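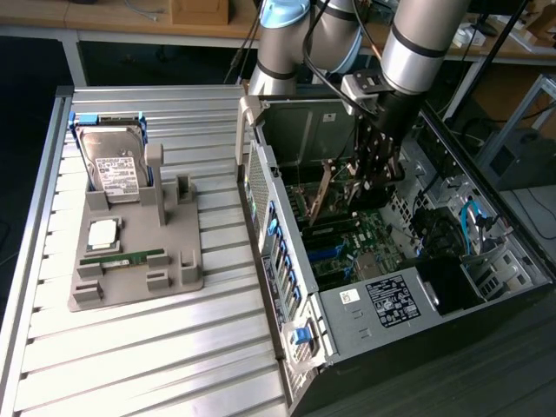 Thread: Is it worth fixing up an old desktop for my mom, or just buy her a new laptop?

joelle_azar
January 18, 2024
OK so my mom's desktop is getting really slow and she's asking me what to do. She uses it for email, her recipe folder, video calls with my aunt and way too many tabs of knitting patterns. It still has a regular spinning hard drive in it, the big 3.5-inch kind. My brother says toss it and get her a laptop. I think that's a waste, the thing has a nice big monitor and she LOVES her keyboard. But I've never opened a computer in my life. What would you all do?

warrier_a
Swap the drive for an SSD and you're done. I did this on my dad's old tower and it went from "go make a sandwich while it starts" to ready before he sits down. It took me an evening, and most of that was waiting for the files to copy.

What version of Windows is she on? That matters more than the age of the box.

joelle_azar
Windows 10! It keeps asking her about updates and she keeps clicking the X.

margauxc
I'm going to be the wet blanket here. I've been the family computer person for years and I'm tired, you guys. Every old machine I "saved" turned into me driving over there again. First it's the drive, then the power supply, then the fan sounds like a hair dryer. Get her a laptop, set it up once, and plug it into the monitor and keyboard she already likes. She doesn't lose anything.

warrier_a
Or she spends real money and gets a machine with half the ports and a battery that's shot in a few years. A fan is cheap, Margaux. You can change one with a screwdriver.

margauxc
I can, sure. Joelle just said she's never opened one!

afaf_s
Jumping in because I was exactly where Joelle is two years ago. I'd never opened one either. Lay the tower on its side on a table with good light, take the side panel off and just look at it for a while before you touch anything. Take pictures with your phone of every cable before you unplug it -- I can't say this enough. I put the screws in a muffin tin, one cup for each step.

Mine had the old drive sitting in a plastic caddy with rails and I fought with it for ages before I noticed you squeeze the sides and it slides out. I felt so dumb.

And please back up her stuff first. Recipes too!!

joelle_azar
The muffin tin, I love it. How do I know what size SSD to get?

warrier_a
Right-click the C drive, hit Properties and see how much is used. Get double that and don't overthink it. If it's a 2.5-inch SSD you may want a little adapter bracket for the bay.

valq_camargo
Can I ask the boring question, how many photos does she have? My mother-in-law said "a few" and it was 2786 in one folder called New Folder (7). Copying them was fine, but then she wanted them sorted, and there went my January.

I'm with Margaux on one thing, don't do the processor or the motherboard for somebody else's computer. Drive and memory, yes. If it needs more than that I'd let it go.

margauxc
Thank you! That's a line I can live with.

warrier_a
I'd still do the processor, lol. But OK, not on a first try.

joelle_azar
Just called her. About 3000 photos, "plus the ones from the cruise." Oh boy.

I think I'm going to try the drive. My brother has bet me a dinner that I break it. I'm copying everything off it first and then I'll get out the muffin tin.

afaf_s
Order something expensive at that dinner. And come back and ask if you get stuck with the cables, I still have all my phone pictures from mine.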